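From: Brendan Cronin
To: Gomisthorpe Allotments and Kitchen Gardens list
Date: 26th June
Subject: Re: Plastic packaging in the green waste bays

Dear members,

Thank you to Ningsih Pasaribu for the message quoted at the foot of this email. As it raises points that affect every plot holder, the reply is being sent to the whole list.

The position on green waste is as follows. The two bays beside the Kekana Lane gate are emptied under the site's agreement with Nirari, who take the material to their composting yard at Skondville. Under that agreement a load may be refused if plastic of any kind is found in it. One load was refused in January, and the site was charged £183 for its return and sorting. That sum has been met from the general fund and will not be added to rents this year.

Most of what was taken out on that occasion was light packaging: seed trays, fruit punnets, net bags and the clear sleeves in which bedding plants are sold. Clear plastic is the hardest to deal with, as it is easily missed among wet leaves and breaks into small pieces once it has been through the shredder.

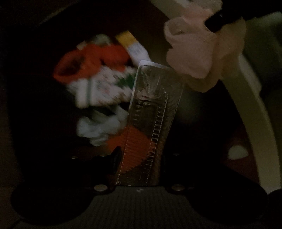
Clear plastic packaging with moulded ridges.

Members are asked to take all such packaging home. The council's kerbside collection accepts rigid plastic trays and pots if they are clean, but does not accept film, netting or black plastic of any thickness. Plant labels should also be removed before old stems are put in the bays.

On the matter of items sold as compostable, Nirari have confirmed in writing that they cannot accept these, whatever is printed on the wrapper. Their heaps are turned outdoors and do not reach the heat that such materials need. Compostable caddy liners and tea bags should therefore be kept out of the bays. They may be tried in a member's own heap, where they are likely to take more than one season.

With regard to the suggestion of a locked bay, a price was obtained last year for a gate and posts. It came to £309, not including fitting. The matter can be put on the agenda for the next general meeting if Ms Pasaribu or another member wishes to propose it.

New signs have been ordered and will be fixed to both bays when they arrive. The key for the water butt store remains with me in the meantime.

Yours faithfully,
Brendan Cronin
Site Secretary

On behalf of plot 25, Ningsih Pasaribu wrote:

> Dear Mr Cronin,
>
> I found several plant trays and a bag of netting in the left-hand
> bay again this morning. I have taken them out and left them by the
> shed. Could members be reminded what may go in?
>
> I should also like to know whether compostable liners are allowed,
> as I have been given different answers, and whether a bay that can
> be locked has ever been looked into.
>
> With thanks,
> Ningsih Pasaribu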